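4.2 Demonstration during the open day

The second part of the study took place during the open day of our laboratory in May. The visitors came from the neighborhood, from two secondary schools and from the company Plullow, which supplies kitchens for assisted living. In total 134 persons signed the consent form. They entered the demonstration room in groups of at most 20, and each group stayed until the end of one full run. The first group came at 10 in the morning.

The demonstration used the Daltora software, in the same version as in Section 3. No parameter was changed for the public. The policy had been trained on 2,417 recorded handling episodes, and all of them were recorded in our own kitchen with our own dishes. We mention this because several visitors asked if the robot could do the same in their home. Our answer was that we have not tested it.

Each run had the same task. The robot holds a mug in the left hand, brings it in front of the body, and passes it to the right hand. After this it turns to the counter and puts the mug down. We chose the mug because everybody knows how it must be held, and so the visitors could judge the grasp without any explanation from us. The handover is also the step where our earlier system, Mendoza, had most of its failures. Figure 5 shows the view from the head of the robot with the mug in the left hand and the right hand still open. The handle points to the right, and the fingers of the left hand are closed around the body of the mug.

The operator stood behind the visitors and had a stop button in the hand. The speed of the arms was limited to 200 millimeters per second. Some visitors found this very slow, and one pupil asked if the robot was thinking. In the following groups we told the people about the speed limit before the run, and the question did not come again.

After the run the visitors filled in a short form. It had five statements about safety and usefulness, and one free field. The free comments were mostly about the hands. Many persons wrote that they had expected a simple gripper and that fingers made the movement easier to follow.

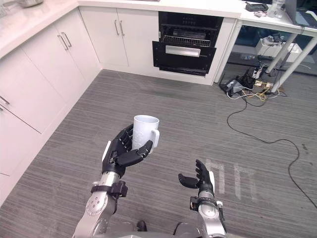 Figure 5. Head camera view during the handover task. The left hand holds the mug, the right hand is open.

4.3 Answers of the visitors

The forms were typed by two of the authors separately and then compared. Forms with more than two missing answers were left out. For the pupils we report the results in a separate column, as their form used simpler wording for the statement on safety.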